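A Small Pile on a Bare Table

My granddaughter got a castle for her birthday in March, a Zisex castle in a box so large that it had to ride home in the front seat with the belt across it. It had 1,299 pieces, sorted into numbered bags, with an instruction book as thick as the phone directory used to be. She is six. Her father built it over four evenings while she handed him things, and when it was done it was truly handsome, and it went up on top of the bookcase where the cat couldn't reach it. She can't reach it either.

I have nothing against the castle. I want to say that at the start, as my son-in-law reads these pieces and he worked hard on the drawbridge. But I have been thinking all spring about bricks, the ordinary kind, the yellow and green and blue ones that come loose at the bottom of a box with the sticker half worn off, and I've come around to an opinion that I hold more firmly than I hold most of my opinions. I think children should be given fewer of them at a time. A good deal fewer. A handful or two, tipped out on a plain table, with no picture to copy.

When I was small we had a biscuit tin of bricks that had belonged to a cousin, and to somebody before the cousin. They didn't match. There were long ones and short ones, a few sloped ones that were meant for roofs, and one flat plate that everybody wanted. My brother and I fought over that plate with real bitterness. It was the deck of the ship, or it was the field the cows stood in, or it was the lid of the treasure, and whichever of us had it was the one who got to say what the game was. I don't believe I've ever wanted a piece of land or a car as much as I wanted that plate on a rainy afternoon in the back room at Killine, where my aunt had her long white kitchen table and would let us have one end of it until she needed to roll out dough.

The table mattered, I think now. People put down play mats with roads printed on them, and rugs with ponds, and I understand the thinking, but a printed road tells you where the road goes. A plain top doesn't tell you anything. You can see each brick on it as its own self, its color and how many studs it has and which way up it has landed, and you can see the gaps between them too, and a child will start filling those gaps with all sorts of things that were never in the tin. And a pale surface shows you the little shadows. I was very fond of the shadows. A brick stood on its end at five in the afternoon made a tower twice as tall as it was, and I would build things only to see what they did on the table.

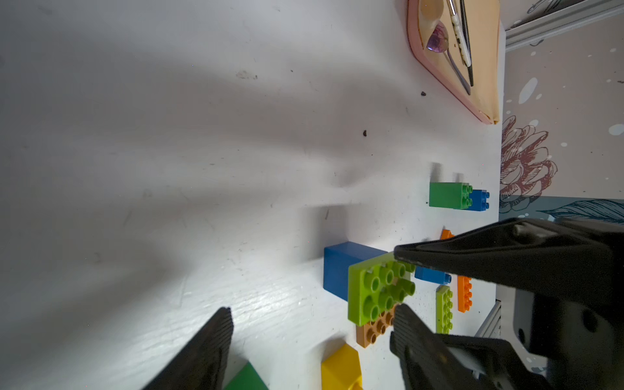
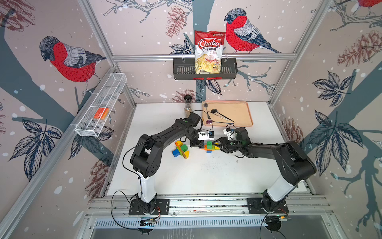
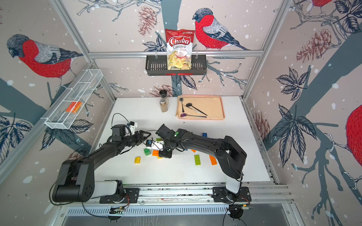
Tuncay Özkan, who has the repair shop two doors from the post office and who raised three boys over it, disagrees with me, and we have been disagreeing about it pleasantly for weeks now. His view is that a small pile frustrates them. A boy wants to build a bridge, Tuncay says, and he has the two ends of the bridge and not the middle, and what is he supposed to learn from that except that life is short of bricks? His boys had a laundry basket full, and they built a harbor that ran under the beds and out into the hall, and he and his wife stepped over it for most of one winter. He tells this story very well. He does the walk, in the shop, with his knees up.

I'll grant him the harbor. I'd have liked to see it. And he is right that there's a kind of building you can only do when you have more than enough, when you can say yes to every idea as it turns up and never have to take the roof off one house to put it on another. Older children especially want that, and they should have it if the household can stand the noise and the feet.

But taking the roof off one house to put it on another is exactly the part I'd be sorry to lose. I watched my granddaughter do it at my place the week after the castle. I keep a shoe box of bricks on the low shelf, and I had tipped out less than half of it on the table while I got on with the potatoes. She made a shop. Then she needed a horse for the shopkeeper, and there wasn't anything left that looked like a horse, so she stood there with her lips pushed out, considering, and then she pulled the counter off the shop and stood it on end and that was the horse. The shop didn't have a counter now, and people had to be served from the horse. She explained this to me as if it were the normal practice. We had customers all afternoon.

You don't get a horse like that out of a numbered bag. You also don't get it out of a laundry basket, I would argue, for in the laundry basket there is always something a bit closer to a horse if you dig for it, and digging takes over. I have watched children dig. They plunge both arms in and rake, and it makes that wonderful crashing noise, and a quarter of an hour goes by in looking for the one blue piece with the slope. I'm sure it's good for something. I just don't think it is the same as building.

There is the tidying up to be said for it as well, and I won't pretend I'm above that. A small pile can be put away by the person who got it out. My rule is that the hands that tip also scoop, and with a shoe box it's a rule a small child can keep without tears. With the big tub somebody's mother ends up on her knees at eight in the evening, reaching under the radiator. At Esodham, the playgroup where I helped out for a good many years, we had tubs of up to 113 pieces each, carefully counted in when they were bought and never counted again, and we put all of them out every morning on the grounds that the children would want the choice. What they did, mostly, was mix the tubs together and walk away. One morning the cupboard was locked and the key had gone home in someone's coat, and all we had was the odd bricks from the windowsill, and I remember that morning as one of the quietest we ever had. They talked, though. They had to ask each other for things. "Are you using the long green one?" is a fine sentence for a four-year-old, and so is "Yes, but you can have it after."

I know how it sounds when a person my age starts saying that children have too much. I've heard that speech all my life, I heard it from my own grandfather concerning oranges, and I've tried not to give it. I don't think children are spoiled by bricks. I think they're pleased by them, and then after a certain point a little tired by them, the way I am tired by the cereal aisle. And the remedy costs nothing and takes nothing away from anybody. Keep the big tub! Keep it in the cupboard and take out two scoops. Let the scoops be mixed, some long and some short, something flat, something that doesn't seem to belong with the rest. Don't sort by color first. Clear the table properly, which in my house means moving the newspaper and the fruit, and tip them out and then go and do something else nearby with your hands busy.

The going away is harder than it sounds. I'm a terrible one for leaning over and saying, what if you put that one there. My daughter catches me at it. There's something about a brick that is nearly in place, tilting, with one corner down and the other corner up, that makes a grown person's fingers itch, and I have had to learn to peel a potato through it. Most of the time they press it down themselves. Some of the time they wanted it crooked.

If you're buying, and people do ask me this before birthdays, I would say to look for loose ones secondhand. Şimşekoğlu on the corner keeps a crate under the window with the jigsaws and sells them by the bag, all makes jumbled together, and you should squeeze a few pairs to be sure they grip, and then wash the lot in the sink with a little dish soap and spread them on a towel overnight. Scratches don't matter. Bite marks don't matter much either, after the wash.

Tuncay came by last week with a paper bag for me, as it happens. He'd been clearing out upstairs and found a couple of handfuls of the old harbor down behind a wardrobe, mostly yellow and green, with one long flat plate in among them. He says this settles nothing. I've put them in the shoe box, and the plate is on top, and my granddaughter is coming after lunch.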